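Section 4. Opening and Loading the Case

4.1 Before you begin

Clear a flat surface large enough to hold both halves of the case when it is fully open. Remove any items stored in outside pockets.

Caution: Do not open the case while it is standing on its wheels. The lid may fall forward and strain the hinge.

4.2 Opening the case

1. Lay the case on its back.
2. Bring the zipper sliders together at one corner, then run them around the full length of the rim.
3. Lift the lid and lower it to the side until it rests on the surface. Keep one hand on the lid until it stops moving.
4. Check that the lining lies clear of the zipper teeth on both sides.

Note: Light wrinkling of the lining is normal and does not affect use.
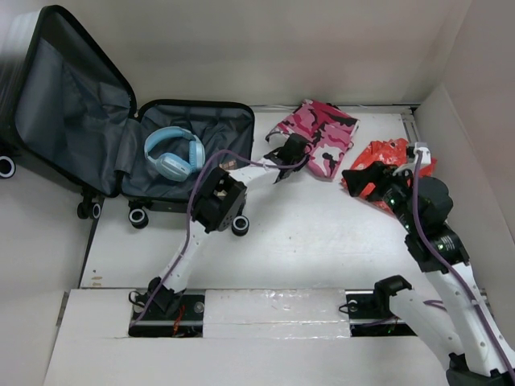

4.3 Loading

1. Place heavy items at the wheel end of the main compartment.
2. Fold over-ear headphones inward at the ear cups, if the model allows, and lay them on their side. Do not set other items on the headband.
3. Coil loose cables and secure them before closing.
4. Fill the remaining space with soft clothing.

Caution: Do not pack spare lithium batteries in a case that will be checked. Consult your carrier before travel.

4.4 Closing

Fold the lid over the main compartment and close the zipper without force. If the sliders stop, open the case 90 degrees and remove any fabric caught in the track.

For replacement parts, contact Prusero Customer Service and quote form 3177.

Revised 15 July 2020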